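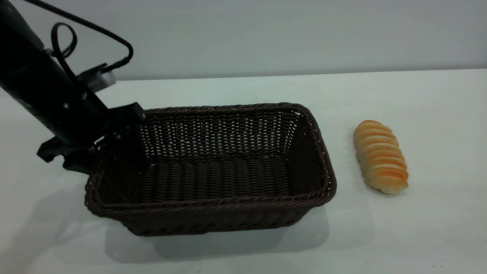

Filed under: Shop Log / Arm build

Monday, after lunch

Moved the gripper work over to the white table. The old bench had too much wobble and I was chasing errors that came from the legs.

Task for this week is bread roll into the dark wicker basket. The Dresov fingers are on. Dernari ones are back in the drawer, too short for anything with a deep side.

Ran 50 tries on the roll with the basket left where it was. 2 bad ones, both the same way: finger caught the braided rim going down. Raised the approach by 20 mm and it cleared, but then the drop is higher and the roll doesn't land where I want it. Will try 10 less tomorrow.

Ridges on the roll are a nuisance. If the fingers close on a crease it sits fine, if they close on a ridge it turns. Closing speed is down to roughly half of what Son had in the old config – no change to force yet.

Cable loop still swings out to the side when the wrist turns. Needs another tie at the bracket. Don't tie it tight, we broke a connector that way in November.

Stosano firmware stops logging at 99 entries, so save and clear before a long run. I lost the end of the morning set to this.

To do:
cable tie
lower approach, repeat the set
wipe table
print spare finger pads

Print this page | E-mail this entry
2 comments | 0 shares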